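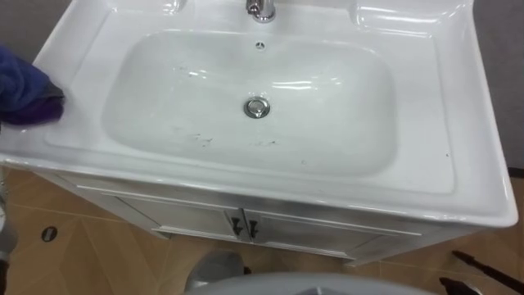

Figure 5.1. Washbasin with dark marks on the bottom of the bowl, cloth on the left rim.

Unit 5: Automation in Building Cleaning

Notes for the second half of the course. Read these before the seminar and bring your task sheet from Unit 2.

Most of the automation we have looked at so far happens in places built for it: a warehouse aisle, a packing line, a loading dock. A bathroom was laid out for a person standing at the sink. The work is short, it is repeated many times in a shift, and no two sinks need quite the same thing. That makes it a useful case for asking what a machine takes over and what stays with the cleaner.

The running case is Oltside, a residence with 455 rooms and a shared wing. Cleaning is contracted to Heltier. The site has 551 washbasins once you add the staff areas and the wing, and basins are the single largest item on the task list. Heltier schedules the work through a program called Prilus, which gives each cleaner a room order at the start of the shift and records when a room is closed out.

5.1 What the task consists of

On the Heltier task sheet the job is one line: "Basin, wipe and rinse." Cleaners who were asked to talk through it gave a much longer account. They look first and decide whether a mark is soap, toothpaste, makeup, rust or a chip in the glaze. They choose a cloth. They wipe the bowl, go around the stopper, rinse, and do the faucet last so that it doesn't pick up spots. Many of them run a bare finger along the bottom of the bowl, because residue can be felt when the light is too bright to see it.

Glossy white ceramic under ceiling lights is hard for people and for cameras. A reflection and a pale smear can look the same. Dark marks are easier to find, but finding a mark doesn't tell you if it will come off.

Cloth is the other difficulty. It folds, bunches and changes shape every time it is picked up. A person regrips without thinking about it. For a robot arm the grip has to hold the cloth while leaving enough of it free to do the wiping, and pressure has to be kept even on a surface that curves in two directions.

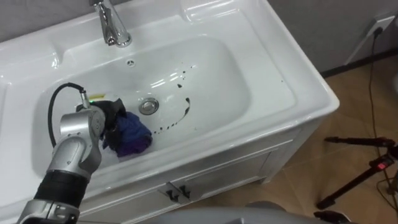 5.2 What changes on the shift

Oltside began with the shared wing in February. Work there starts at 6 a.m., before residents are up. The plan was simple on paper: the robot does basins, the cleaner does everything else, and the room closes when both are finished.

Three changes showed up in the shift notes.

The order of work. Cleaners used to do the basin at the end, so that they could rinse cloths in it along the way. With the robot at the sink they lost that water point and had to carry a bucket again. The room order in Prilus was rewritten, and the bucket stayed.

Checking. Someone has to look at the basin afterward and decide if it passes. This was added to the cleaner's job with no time allowed for it. Several said that checking another's work is more tiring than doing it, and that they often wiped the bowl again out of habit. Prilus recorded those rooms as done by the robot.

Space. A bathroom with a machine at the vanity is a tight place to mop. Floors were moved to the end of the visit, so cleaners were waiting at the door on some rooms and rushing on others.

On the other side, cleaners with wrist or shoulder trouble said they were glad to have less wiping. One wrote that she had stopped taping her hand for the early shift. Keep this in view when you read the Ocampo report, which treats the whole change as a loss of skill. The report is based on interviews at a single site and spends very little time on injury.

5.3 Whose standard?

Before the change, "clean" at Oltside meant whatever the shift lead accepted. Cleaners knew which lead cared about faucets and which one looked at the floor. A machine needs the standard written down, and writing it down turned into an argument between Heltier, the building manager and the cleaners. Is a few faint specks in the bottom of the bowl a pass?

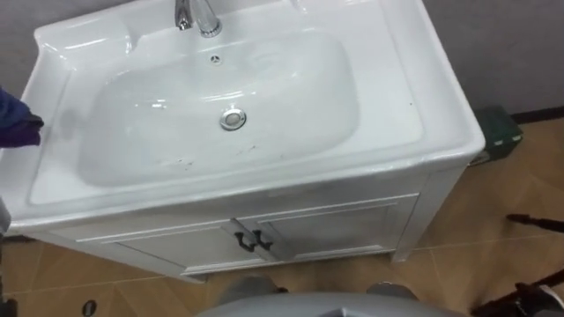 The cleaners mostly said no. The manager said it depended on the room. Heltier wanted one rule for all rooms, as it bills by the room and has to defend the bill. The written rule that came out of this now applies to people as well, and it is stricter than what the leads accepted before. So a standard drawn up for the robot changed the job even on floors where the robot doesn't go.

This is the point to connect with Unit 2. There we separated the task as written, the task as done and the task as measured. At Oltside the first and the last were rewritten in the same month. The middle one was left for the cleaners to sort out – mostly on their own time.

For the seminar

Choose one line from your own task sheet and write out what the worker does, in order, including looking and deciding. Mark the steps you think could be handed to a machine. Then mark who would check the result, and how long that takes. One page is enough.

Read the Ocampo report, the section on contract cleaning only. The appendix on wages is optional.

14 shares | 3 comments

Comments

Is the Ocampo reading on the course page? I can only find the summary.

I cleaned offices for years before I came back to school. The part about losing the sink as a water point is right. You plan the whole room around where the water is.

Does the one page include the task sheet, or is that separate?

We use cookies to keep you signed in to the course pages. Accept | Settings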